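I gave up the paper planner in September and went back to a wall. A few people have asked how that has gone, so I am writing it down while I still remember the order things happened in.

For years I used a Peltano planner, the kind with a week across two pages and a column on the right for notes. I liked it. I bought the same one every fall and I still have most of them in a box. The trouble was never the planner. I work from home three days and out of the house two days, and on the out days I kept leaving it on the kitchen counter. Then I would write things on receipts and the backs of envelopes, and on Sunday I would sit down and copy them in. Some Sundays I didn't. By last summer I had a planner that was right about half the time, and a planner that is right half the time is worse than none, since you have to check everything twice.

I tried my phone for a while. I used an app called Flamano that my sister-in-law likes. It does a lot. It will remind you of something two days ahead and again two hours ahead, and you can share a list with somebody else in the house. I turned off the reminders in the first week, after it buzzed through a dental cleaning. Once the reminders were off I forgot to open it. I paid for the year, too, so it is still on there.

What I do now is simple enough that I almost didn't write a post about it.

There is one list for the month and one list for the week. The month list has anything with a date on it: appointments, bills that aren't automatic, birthdays, the furnace guy. The week list has things that need doing but don't care which day. I write both by hand. On Sunday evening I erase what got done, and I move anything from the month list that falls in the coming week. It takes as long as a cup of tea.

I don't sort by how important things are. I used to. I had a system with letters and numbers that came from a book, and I would spend a good part of Monday morning deciding whether calling the insurance company was an A2 or a B1. Then I would not call the insurance company. Now it just says "insurance" and I either call them or look at the word for another day.

A few rules I have ended up with:

If something stays on the week list for a month, it comes off. Either I do it that Sunday or I admit I am not going to. So far I have admitted I am not going to refinish the hall table, learn to sharpen knives, or write to the company that made our old dishwasher.

Nothing goes on the list after I have already done it. I know people who enjoy that. I did it for years. It made the list look good and told me nothing.

Errands get grouped by where they are. The hardware store, the post office and the pet food place are all on the same side of town, so they sit together. The library is the other way and gets its own spot. This has saved me more driving than I expected. In the fall I was going across town almost every day for one thing.

Groceries are separate. They live on a pad on the fridge and they do not mix with anything else. I tried mixing them and ended up at the store reading "call Dad" in the produce section.

The marker question came up sooner than I thought it would. I started with a set of Nägeli markers because they were at the front of the store. They write well, with a nice fine line, but if you leave the writing up for more than a couple of weeks it takes some rubbing to get it off, and the month list stays up for a month. I now use whatever comes in the cheap pack and wipe everything down with a damp cloth. The Nägeli ones I kept for labels on freezer containers, where they are very good.

I also use magnets, though less than I planned to. My first idea was a color for each person in the house. Everyone agreed to this and then nobody remembered who had which color except me. They are mainly good for holding up the school calendar and the recycling schedule, and for marking the one thing that cannot slip that week. I move it when the thing is done. My husband has started checking where it is before he asks me what is going on, and I count that as progress.

The part that still doesn't work is the out days. If somebody catches me at work and asks whether we are free on a Saturday, I don't know. I can't see the wall from there. I have tried taking a picture of it with my phone on the way out the door, and that does work when I remember, but the pictures pile up and more than once I have answered from an old one. We double-booked a weekend in the fall that way. My friends in Zomwood had bought a ham. We ate the ham at lunch and went to the other thing at night, and it was fine, but I don't want to do it again.

What I do at the moment is say "let me check and tell you tonight." I thought people would be annoyed by it. They aren't. Most of them seem glad to have until tonight themselves.

A reader wrote in to ask about long projects, such as taxes or a trip, that don't fit on a list as a single line. I only ever write the next step. For taxes right now it says "find the 1098." When I find it I will erase that and write whatever comes after. I keep a folder for each big thing with all the other steps on a sheet inside, and the folder stays in the drawer. If I put all the steps on the wall I stop reading them. I tested this with the bathroom repair and had stopped seeing the whole left side by the second week.

I can't tell you that I get more done. I didn't keep track before, so I have nothing to compare it to. I do know that I haven't paid a late fee since I started, and last year I paid nearly 200 dollars in them, most of it on one water bill and a car registration that I had written down correctly in a planner I wasn't carrying.

The month list for February goes up this weekend. So far it has the vet, a birthday, and the 1098 if it doesn't turn up before then.

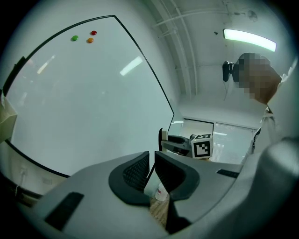

Mackenzie Desjardins
Thu 22 January
The rule about taking things off after a month is the one I needed. I have had "clean out garage" written down since before we had the second car. How do you handle things that come up every week, like trash night? Do you rewrite them each time or just leave them up?

Reply from the author
I leave trash night off completely. The neighbors put theirs out and I see it. Anything else weekly goes along the bottom and doesn't get erased.

Joanne
We do the photo on the way out too. I delete the old one before I take the new one and that has mostly fixed it.

pb_in_ohio
Same experience with color coding. Ours lasted until the first weekend.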